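In Defense of the Ugly Repair
Renata Vergara
2023-04-13

The town of Hodby has a swap shed behind the recycling lot, and last November I spent most of a weekend there helping Trudy McPhee sort what people had dropped off. We handled 274 items. Trudy keeps a ledger, and she wants every item written down with a condition next to it. By the end of the second day I had written "works, cosmetic" so many times that I started shortening it to WC, which caused some confusion later.

Works, cosmetic. A desk with a scratch. A lamp with a dent in the shade. A kitchen table in perfectly good order except that somebody's kid had gone at one corner with a fork. These were going out the door of somebody's house because they looked bad, and in most cases a new one was coming in.

I think we give up on tables and desks far too early, and I think the main reason is that we are embarrassed by visible repairs. A repair has to disappear or we don't count it. If the patch shows, people would sooner pay for a new top or a new table. I'd like to argue for the patch that shows.

A work surface is a thing you use up. The soles of your shoes wear down and you don't take it personally. A table where people cut, glue, solder, pot seedlings or do homework is going to get marked, and the marks will be in the places where the work happens. My own desk has a pale ring near the right edge from 20 years of coffee. I bought it used from Bernadette Hanrahan when she closed her alterations business, and it came with a row of pinpricks along the front that I have never filled. The desk still does its job. 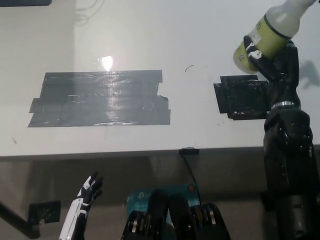

White tabletops are the hardest case. They sell well because they look clean in a store and they brighten a small room, and then every mark shows on them for the rest of their lives. People who would forgive an oak table anything will throw out a white one over a stain. Dark gray duct tape laid on in overlapping strips, with the torn ends left ragged down one side, is about as far from an invisible repair as you can get, and I would take that table home tomorrow. The tape is a bit wrinkled and it shines. Even the smallest hair shows up on the white part, so I don't see that the tape has cost the table much in the way of elegance. There is plenty of plain surface left over to work on.

Now for the objections, some of which are fair.

Nandi Sibiya, who refinishes furniture for a living and has heard me on this subject before, says tape is a lazy fix. It leaves adhesive behind, the edges lift and collect dirt, and a person who tapes over a problem usually stops thinking about it. She's right about the adhesive. I have spent an afternoon with a rag and a bottle of cooking oil getting the old stuff off a shelf. I would not put tape on anything I meant to refinish, and I wouldn't put it on a surface where food gets prepared. For a bench or a hobby table, I think her standard is higher than the job calls for.

The second objection is that a neat place makes for neat work. Javiera Riquelme runs the after-school sewing room on Wattimena Street and she replaced both of her tables two years ago for that reason. The new ones cost the program close to 500 dollars with delivery. I've seen the room and it does look better. I have also seen the kids at those tables, holding their elbows in and asking permission before they pin anything. At the old tables they just worked. I don't say this proves anything, but I noticed it.

The third objection is about resale, and I have no answer to it. A patched table is worth next to nothing. Neither is an unpatched one, mostly, as anybody who has tried to sell a used desk knows.

What I'd ask is that people wait. Before a table goes to the curb, cover the bad spot with whatever is in the drawer and use it for another month. Tape, a cutting mat, a piece of shelf liner. If it still bothers you after that, bring it to the shed, where Trudy will write it in the ledger and somebody else can have it. Please take the legs off first if they unscrew -- the door is narrow.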